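Home | Projects | Team | Log | Contact

Posted in: Student Projects > Robotics > Progress Reports

Progress report 2, Zipper Bag Task
Team: Cecilia Asante, Sizwe Matlala, Iddrisu Aidoo
Advisor: Gemma Bloxham
10/20/26

Where we are. Task is picked, bag is picked, recording has started. Training has not. Last report said we would have a first policy by now, we don't, see Problems.

Goal is the same as in the proposal: two arms learn to open and close a zippered plastic bag from human demonstrations. Person holds one gripper in each hand and does the task, we log the motion and the video, the Verero model trains on that. We dropped the towel folding idea after talking with Gemma. Too many ways to fold a towel and we couldn't agree what counted as done.

Bag choice took longer than it should have. Fully clear ones were bad, the edges vanished on the video under our lights. Went with translucent white with the green and orange ginkgo leaves and the orange zipper. The zipper color is easy to pick out and the leaves give the tracker something to hold on to. Sizwe wants a plain one as well for testing later.
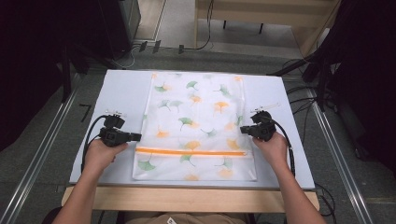
Start position is now written down. Bag flat, zipper end toward the operator, slider on the right. Grippers come in from the two sides. Before this everybody started however they felt like and Iddrisu's first batch had the bag turned a different way nearly every time. Those are kept in a seperate folder, not used.

Numbers. Target is 2,000 demos. We have almost 40 good ones. Yes that's low. Most of the time so far went to calibration and to renaming files.

Problems
- Pinching the bag edge. It slides on the table before the tips close. Cecilia is trying softer pads.
- Cables. Left one pulls on the wrist in longer sessions, needs rerouting.
- Glare on the plastic. Moved one lamp, helped a bit.
- Clalik (our logging script) drops frames when both grippers close at once. Sizwe thinks its the disk, Iddrisu thinks its the USB hub. Not settled.

Next
Fix Clalik first, no point recording more untill that's done. Then sessions in the Adjei lab, 4 operators if we can get them, so the data isn't all one person's habits. First training run before the end of October, opening only. Closing comes after.

Budget: no change, still waiting on the second set of pads

Previous: Progress report 1 | Next: none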